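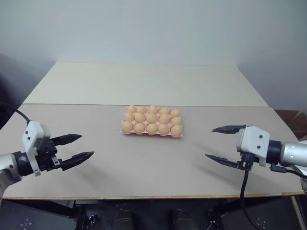 Visit to Londness, November

We drove over to Londness in the morning and were back by late afternoon. The purpose was to see their two-arm station handle eggs before we put anything in next year's equipment budget. Selorm Sowah from Londness took us through the demo area and then sat down with us over the costs. Rosalie Frei came along for the packing side. These notes are for everyone who will be at the budget meeting and could not make the trip.

What we went to find out

Our retail line still fills specialty trays by hand. The big grader does the standard cartons and does them well, but it cannot take the odd sizes and colored trays that the farm shops want, and those orders have gone up again this year. We have had a quote from Stustico for a fixed tray filler. It is fast, but each tray format needs its own tooling, and a change of format means stopping the line. Londness says an arm station can change formats without new tooling. That was the claim we wanted to look at.

The station

The demo table is a plain beige top with an arm on each side. Each arm ends in a two-finger gripper with black fingers. The tray was a pink plastic one with three rows of five cups, close to what we use for the Kordestani shops, so we did not have to do much guessing about fit.

Selorm said the work we watched was mostly collecting examples for training. The station is not sold as a finished egg packer. A buyer gets the arms, the grippers, the cameras and the software, and then has to teach it the job, either with their own staff or with paid time from Londness. We had not understood this from the brochure, and it changes how the purchase should be budgeted.

The small camera down at the gripper gives a close look at the fingers and the egg between them. The fingers on the demo unit have pale scuffs along the edges. We asked about replacements and were told they count as a wear part and should be bought with the station. Put a spare set for each arm in the first order.
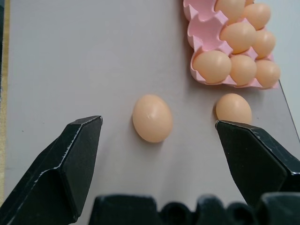
Rosalie Frei asked what happens to the count when an egg cracks in the fingers, and who cleans up. On our line a broken egg means a wiped belt and a lost minute, she said, and on a station with cables and cameras she would expect it to be more than that. She also wanted to know if the grippers could be washed down at the end of a shift.

Selorm's answer was that the fingers come off for cleaning but the gripper housing should only be wiped. A sealed cover exists for the arms and is priced separately. He did not have a breakage rate he was willing to put in writing. We asked for one from a site that has been running the station for a while, and he will check with Lodanow, who have a unit in their sorting room.

Speed is the weak point. Londness suggests planning for up to 2000 eggs per shift once the station is trained. Our hand packers do a good deal more than that. It would only make sense for the small mixed orders, run alongside the people and not in place of them. Loading is also still a manual job, as somebody has to bring the eggs and take the full trays away.

For floor space, they told us to allow 36 inches of clear walkway on the side where people work. We can find that by the old washing bench if the pallet rack moves. Note the cables when you look at the pictures. They hang free from the wrists, and in a wet room we would want them clipped up or sleeved.
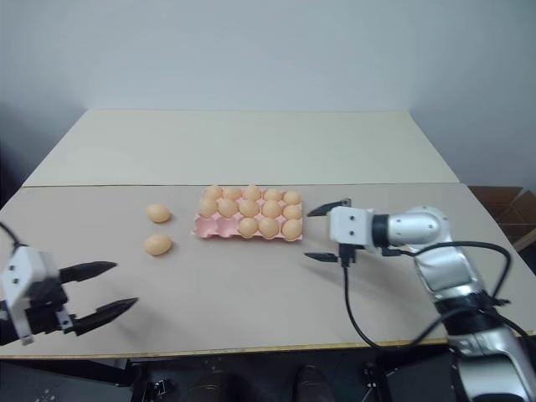 What to put in the budget

Arms, grippers and cameras as one line. Londness will send a written quote.

Sealed covers for both arms.

Spare fingers.

Training time. Selorm advised setting aside 200 hours for the first tray format, with less for the later ones. If we use our own people, those hours come out of the packing room, and this should be shown as a cost.

Electrical work by the washing bench. We need our own electrician to price this.

Service contract from the second year on. Ask if it covers the software as well as the arms.

Still open

Lease terms. Londness offers a lease with the option to buy, but the paper we were given covers an older model.

Breakage figures from Lodanow.

A trial with our own trays and our own eggs, including the extra large browns. Rosalie will put a box of each together once Londness gives us a slot.

The Stustico quote stays on the table until the trial is done. Their price is held until the end of the winter.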